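## 4. Seguimiento domiciliario de las heridas de pierna: resultados y comentario

Conviene recordar, antes de entrar en materia, de dónde veníamos. Cuando empezamos a visitar a los pacientes de la red Stesden, el cambio de vendaje dependía casi por completo de la agenda de cada centro, y no era raro que una misma persona recibiera la compresión de tres manos distintas en un solo mes. Quienes hayan trabajado con úlceras venosas sabrán bien lo que eso supone: una pierna que mejora a ratos, una familia que no sabe a quién preguntar y una hoja de curas llena de letras diferentes (algunas, todo hay que decirlo, preciosas e ilegibles).

El protocolo Flirkov, descrito en la sección 2, asigna a cada paciente una enfermera de referencia y fija la medición de la herida siempre en la misma visita, antes de retirar el desbridante y con la pierna elevada. De las 2000 fichas revisadas conservamos 1350 para el análisis principal; las demás carecían de índice tobillo-brazo o tenían una sola medida de superficie, y con una sola medida poco se puede decir de la evolución de nada. La submuestra con registro semanal completo quedó en aproximadamente 500 pacientes, bastante más de lo que nos atrevíamos a esperar en marzo, cuando dos de los equipos de Panyasiri todavía anotaban en papel.

En esa submuestra la superficie disminuyó antes en las heridas de menos de seis meses, como era previsible. Nos sorprendió más, y nos alegró, el comportamiento de las heridas antiguas con bordes macerados: una vez corregido el exceso de exudado con un apósito de mayor absorción, buena parte de ellas retomó un ritmo de cierre parecido al del resto. El dolor durante la cura, que medimos con la escala verbal de siempre, bajó también, aunque con muchas diferencias entre domicilios.
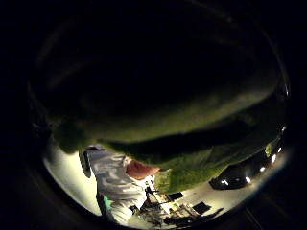
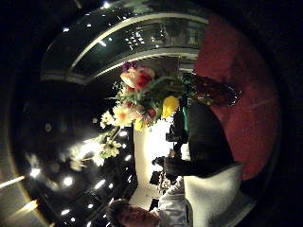
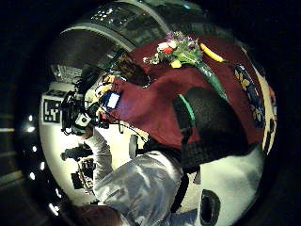
**Figura 3.** Un guante verde (primera) y un ramo de flores variadas (segunda y tercera).

En Gekatby han leído una versión previa de esta sección y nos objetan, con razón y con mucha amabilidad, que la enfermera de referencia y el apósito nuevo llegaron a la vez a casi todos los domicilios, de modo que no podemos repartir el mérito entre una y otro. Nos proponen, además, separar a los pacientes que ya llevaban compresión multicapa. Lo hemos hecho en la medida en que las fichas lo permiten: 100 de ellos tenían el dato recogido sin ambigüedad, y en este grupo la tendencia se mantiene, si bien los intervalos son anchos y no quisiéramos apoyar sobre ellos más peso del que aguantan.

Queda pendiente la cuestión de las recidivas. Nuestro seguimiento termina con el cierre de la herida, y todos hemos visto piernas cerradas en primavera que vuelven a abrirse en cuanto la media de compresión se queda en el cajón. Estamos preparando con los equipos de Stesden una llamada trimestral, breve, en la que se pregunta por la media, por el calzado y por la piel de alrededor. Los criterios de esa llamada, junto con la plantilla de registro que usan ahora las enfermeras, se detallan en el anexo B.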